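2.4 導入前の見積もりと予算の立て方

本節は購入を決める前にお読みください。カタログの数値だけで台数を決めることは勧めません。

1. 扱わせたい品物を先に書き出します。容器や食器のように形の違うものが混じる場合、Trelex の標準グリッパーで足りるかどうかは仕様表から判断できません。

2. 本体価格と周辺費用を別の行に分けます。Mustavis 架台付きの構成で本体が965千円でも、手首カメラ、指先の交換部品、ケーブルは別見積もりです。「一式」とだけ書かれた見積書は差し戻してください。
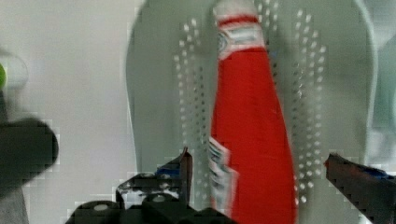

3. 販売店に試験を依頼します。品物は自分で選んで持ち込みます。先方が用意した品物での成功率は、参考程度に見てください。回数は90回を下限とし、失敗した回の記録も受け取ります。

注意:デモ動画は試験結果の代わりになりません。編集の有無を尋ねても、明確な回答が得られないことがあります。

4. 作業台の寸法を測ります。アームの届く範囲は公称934 mmですが、これは腕を伸ばしきったときの値です。背の高い機器を台に載せると、使える範囲はさらに狭くなります。
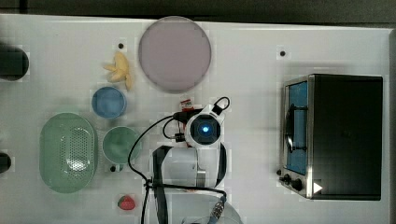

図2-3 作業台の配置。オーブンは右側、皿とボウルはその左。

5. 保守費を3年分計上します。Oyelaran の延長保証は消耗品を含みません。指先と配線を「ほぼ交換不要」とする説明は、契約書に同じ文言がない限り予算に反映しないでください。

6. 立ち上げの人件費を加えます。Cemari の設定ソフトは「半日で完了」とうたっていますが、品物ごとの調整時間は含まれていません。ここを空欄にした予算は、たいてい後で追加申請になります。

備考:試験記録の様式は付録Bにあります。作成は Lizelle Ntuli、見積書の確認項目は Ximena Cabral によります。12月の価格改定後は、手順2からやり直してください。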